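Visit to the Fehr showroom, Fidham

We drove out to Fidham in December to see the furniture Fehr had been setting up in the old mill building. Francine Fehr met us at the side door and took us straight through to the living room displays, which fill most of the ground floor.

The sofas come first. Slipcovers are the main business here, and Francine said they keep nearly 1000 in stock, folded on shelves by color. Light blue sells best. She doesn't iron the ones on display — customers want to know how the fabric looks after people have sat on it. 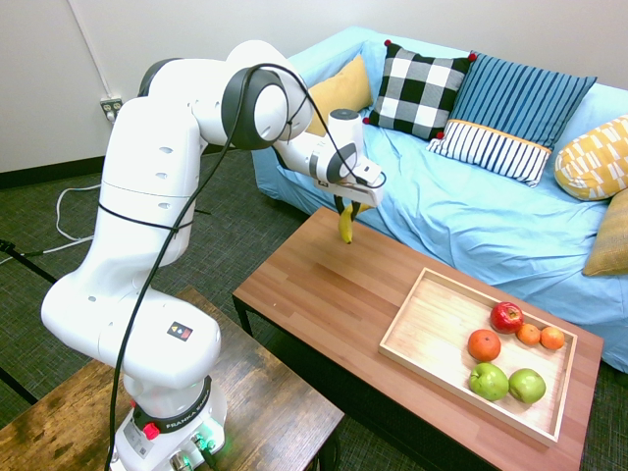
Coffee tables were what Jitendra Uniyal had come for. He has a small apartment and wanted a wooden top on metal legs, low enough to eat from. Prices start at 1135 for the larger sizes, and delivery is extra. He measured two and wrote the numbers on his hand.

Trays are sold separately. A shallow one with raised edges works well for fruit, and it can be lifted off when you need the whole table. I liked the light wood against a redder top.

Upstairs is storage and a sewing room, where Normand Bouchard cuts the covers. We had ten minutes with him before lunch. Parking is behind the mill, and the side door is open until four.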